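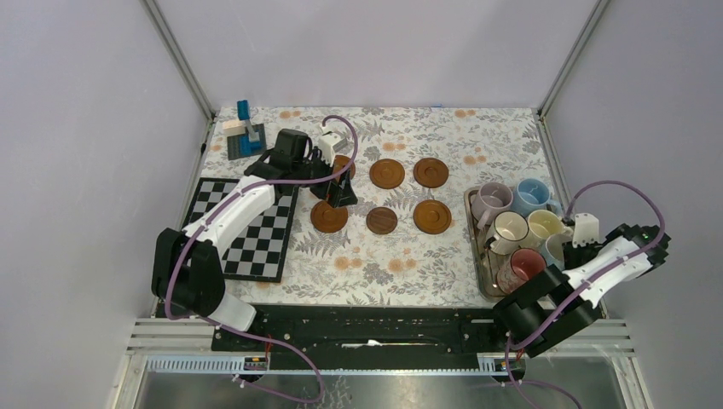 I have wanted a proper tea table for years, the kind where everything has its own place and you can sit down without first moving a pile of post, and this September I've finally got round to it!

The tablecloth came first. I found it in a little shop in Lulham, folded at the bottom of a basket, and I nearly walked past because all I could see was a corner of plain off-white. Then I shook it out and there were the grey ferns and leaf sprigs, with soft orange and peach blossoms dotted between them. It cost me £7. I carried it home as if it were silk (it isn't, I have no idea what it is, but it irons beautifully).

After that I went looking for saucers. I do love a matching china set, my gran had one with a gold rim that only came out for visitors, but I wanted something I wouldn't worry about. So, brown wooden ones! Round, with a raised rim and a slight dip in the middle, and all in different shades. Some are quite dark, some are a middling brown and a couple are a lovely light amber that picks up the peach in the cloth. I wondered whether the mix would look like a mistake and I couldn't be happier with it. I lay them out in two rows, more or less, and then keep swapping the pale ones about until I like it.

The mugs live on a metal tray with raised edges, so the whole lot can go back to the kitchen in one trip. They're ceramic, and my favourites are the mauve-pink and the sky blue. I always put those two at the back of the tray so that everyone else takes the others first. Very bad manners and I shall carry on doing it.

Then there's the chessboard. I'm a dreadful player, but a board on the table does something to an afternoon. People put a mug down, fiddle with a pawn, and before you know it they've stayed another hour. Mine is plain black and white with a black border and it sits on the left, usually a bit crooked, with the tea things in the middle and the tray on the right. My longest game so far went on for 90 minutes and I lost it.

A few things I've learnt, if you fancy doing the same. Wooden saucers don't like being left in the washing-up bowl, so wipe them and dry them straight away. I give mine a dab of oil every now and then and leave it to soak in overnight. Iron the cloth while it's still a touch damp. And use a bigger tray than you think you need, you'll want space for the milk jug.

Next on my list is a teapot. I've got my eye on one in a dusty green that holds up to 5 cups, though I may yet be tempted by yellow. Does anyone have a pot that really, truly doesn't dribble?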